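Nokevport コントローラー 設定ガイド
第4章 モバイル版「Wudedeck」との接続と操作の割り当て

この章では、Nokevport をスマートフォンまたはタブレットに接続し、カードアクションゲーム「Wudedeck」で使えるようにするまでの手順を説明します。本体の充電と電源の入れ方は第2章、ファームウェアの更新は第3章を参照してください。

4.1 始める前に

次の点を確認してください。

・コントローラーの電池残量が半分以上あること。残量は電源ボタンを短く1回押すと、前面のランプの点灯数で表示されます。
・端末の Bluetooth が有効になっていること。
・Wudedeck がバージョン 1.38 以降であること。タイトル画面の右下に表示されます。
・設定用アプリ「Lestetti」が端末にインストールされていること。

Lestetti は、ボタンの割り当てとスティックの感度を変更するためのアプリです。初期設定のまま遊ぶ場合は起動しなくてもかまいませんが、初回接続時の登録には必要です。

注意:以前に別の端末で使っていたコントローラーは、先にその端末側で登録を解除してください。解除せずに接続を始めると、電源を入れるたびに前の端末へつながることがあります。

4.2 端末に接続する

1. コントローラーの電源を切ります。
2. ホームボタンとLボタンを同時に押し、前面のランプが速く点滅するまで押し続けます。
3. 端末の設定画面で Bluetooth を開き、一覧から「Nokevport」を選びます。
4. ペアリングの確認が表示されたら「許可」を押します。
5. ランプが点灯に変わったら接続は完了です。
6. Lestetti を起動し、「機器を追加」を押します。
7. 画面に表示された機器名を選び、「登録」を押します。

一覧に同じ名前が二つ表示される場合は、末尾に「-K」が付いていないほうを選んでください。「-K」はキーボード互換モードの名前で、このモードではアナログスティックの入力が方向キーとして扱われます。Wudedeck の移動操作には使えますが、カードの投てき角度を細かく調整することはできません。

接続待ちの状態は一定時間で終了し、ランプが消えます。消えた場合は手順2からやり直してください。

メモ:登録できるプロファイルは最大31件です。上限に達すると「登録」ボタンが灰色になります。使っていないプロファイルを削除してから登録し直してください。

4.3 ゲーム側の設定

コントローラーを接続しただけでは、Wudedeck の画面にタッチ操作用のボタンが残ります。次の手順で操作方式を切り替えます。

1. Wudedeck を起動し、ホーム画面の歯車のアイコンを押します。
2. 「操作」タブを開きます。
3. 「入力方式」を「タッチ」から「コントローラー」に変更します。
4. 「タッチボタンを隠す」をオンにします。
5. 「適用」を押し、ホーム画面に戻ります。

対戦中に入力方式を変更することはできません。練習場では一時停止メニューから変更できます。

「自動」を選ぶと、最後に入力があったほうの方式に切り替わります。画面に指が触れただけでも切り替わるため、ランク戦では「コントローラー」に固定しておくことをおすすめします。 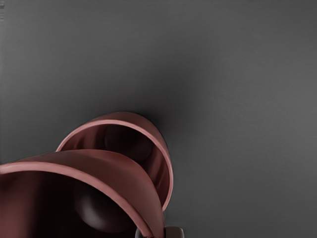

入力方式を切り替えたあとは、練習場に入って各ボタンが正しく反応するか確認します。左スティックを倒すとキャラクターが移動し、右スティックを倒すと照準線が表示されます。照準線が出ない場合は、4.6 の「照準線が表示されない」を参照してください。

4.4 初期設定のボタン割り当て

Wudedeck での初期設定は次のとおりです。

左スティック:移動
右スティック:照準
A:手札の1枚目を使う
B:手札の2枚目を使う
X:手札の3枚目を使う
Y:手札の4枚目を使う
L:回避
R:通常攻撃
ZL:手札の入れ替え
ZR:必殺カード
十字ボタン上:味方への合図(集合)
十字ボタン下:味方への合図(撤退)
十字ボタン左右:攻撃対象の切り替え
ホームボタン:割り当て変更不可

ボタンの割り当てを変更するには、Lestetti を使います。

1. Lestetti を開き、登録済みの機器を選びます。
2. 「プロファイル」から「新規作成」を押します。
3. 対象のゲームとして「Wudedeck」を選びます。
4. 変更したいボタンを画面上で押し、続けて新しい動作を選びます。
5. すべて変更したら「保存」を押します。
6. 「本体に書き込む」を押し、完了の表示が出るまで待ちます。

注意:書き込み中は、コントローラーの電源を切ったり、アプリを終了したりしないでください。中断すると、そのプロファイルが読み込めなくなることがあります。読み込めなくなったプロファイルは、Lestetti から削除して作り直してください。

同じ動作を二つのボタンに割り当てることもできます。回避をLとZLの両方に置くと、どちらを押しても回避になります。この場合、手札の入れ替えは別のボタンに移す必要があります。どのボタンにも割り当てられていない動作があると、保存時に確認のメッセージが表示されます。

4.5 スティックの感度とデッドゾーン

感度は Lestetti とゲームの両方で設定できます。両方を変更すると値が掛け合わされ、動きが予想しにくくなります。まずゲーム側を初期値のままにして、Lestetti 側だけで調整してください。

1. Lestetti でプロファイルを開き、「スティック」を押します。
2. 左右どちらのスティックを調整するか選びます。
3. 「感度」のスライダーを動かします。右へ動かすほど、小さな傾きで大きく動きます。
4. 「デッドゾーン」のスライダーを動かします。
5. 「試す」を押し、画面の円の中で点の動きを確認します。
6. 「保存」を押し、本体に書き込みます。

デッドゾーンは、スティックの中心付近で入力を無視する範囲です。指を離しているのに照準が少しずつ動くときは、値を一段階ずつ上げます。上げすぎると、倒し始めの反応が遅く感じられます。

応答曲線は「直線」「緩やか」「急」から選べます。初期値は「直線」です。遠くの敵にカードを投げることが多いデッキでは、中心付近の動きが細かくなる「緩やか」が扱いやすくなります。

入力の送信頻度は、初期設定では毎秒1000回です。端末によっては、この設定でカーソルの動きが途切れることがあります。その場合は「スティック」画面の「詳細」を開き、「省電力」に切り替えてください。電池の持ちも長くなります。

4.6 うまく動作しないとき

端末の一覧に Nokevport が表示されない
ランプが速く点滅しているか確認してください。ゆっくりした点滅は、前に使った端末を探している状態です。電源を切り、4.2 の手順2からやり直します。

接続はできるがゲームが反応しない
Wudedeck の「入力方式」が「タッチ」になっていないか確認します。正しく設定されている場合は、ゲームを完全に終了し、コントローラーを接続した状態で起動し直してください。

照準線が表示されない
ゲームの「操作」タブで「照準補助線」がオフになっている可能性があります。オンでも表示されない場合は、機器名の末尾に「-K」が付いたほうに接続していないか確認してください。

ボタンの動作が画面の表示と違う
ゲーム内のボタン表示は初期設定の配置に合わせたもので、Lestetti で変更した内容は反映されません。表示だけの違いで、動作は保存した割り当てのとおりになります。

エラーコード 1492 が表示される
本体のファームウェアと Lestetti のバージョンが合っていません。アプリを更新してから、第3章の手順で本体を更新してください。順番を逆にすると、同じエラーがもう一度表示されることがあります。

対戦中に接続が切れる
電池残量を確認してください。残量が十分にある場合は、近くにあるほかの Bluetooth 機器の電源を切って試します。ワイヤレスイヤホンを同時に使うと、端末によっては接続が不安定になります。USBケーブルで端末につなぐと、無線を使わずに操作できます。

接続が切れてもキャラクターは対戦に残り、その場で停止します。再接続すると操作を続けられますが、停止している間に受けたダメージは戻りません。

4.7 設定を初期状態に戻す

1. コントローラーの電源を入れます。
2. 背面の小さな穴にあるリセットボタンを、細い棒で5秒間押します。
3. ランプが3回点滅したら指を離します。
4. 端末の Bluetooth 設定で「Nokevport」の登録を削除します。
5. 4.2 の手順に従って接続し直します。

リセットすると、本体に書き込まれたプロファイルはすべて消去されます。Lestetti に保存したプロファイルは残るため、接続後に書き込み直すことができます。

注意:リセットボタンを押すときに、先のとがった針や、折れやすいものを使わないでください。

4.8 大会モードについて

Wudedeck の公認大会「Ondieki カップ」では、連射機能とマクロの使用が認められていません。参加する場合は、大会モードを有効にしてください。

1. Lestetti で機器を選び、「本体設定」を開きます。
2. 「大会モード」をオンにします。
3. 確認画面で「同意する」を押します。
4. ランプの色が白から青に変わったことを確認します。

大会モードの間は、連射、マクロ、プロファイルの切り替えが無効になります。ボタン割り当てと感度は、オンにした時点で選ばれていたプロファイルの内容で固定されます。試合前に必ず正しいプロファイルを選んでおいてください。

解除するには、同じ画面で「大会モード」をオフにします。電源を切っただけでは解除されません。

メモ:大会の規定は開催回によって変わることがあります。使用できる機器と接続方法は、参加申し込み時に配布される要項で確認してください。

本章の内容は2021年2月17日時点のものです。1月に配布された旧版では、4.5 の送信頻度の項目と 4.8 が含まれていません。

次の章:第5章 パソコンとの接続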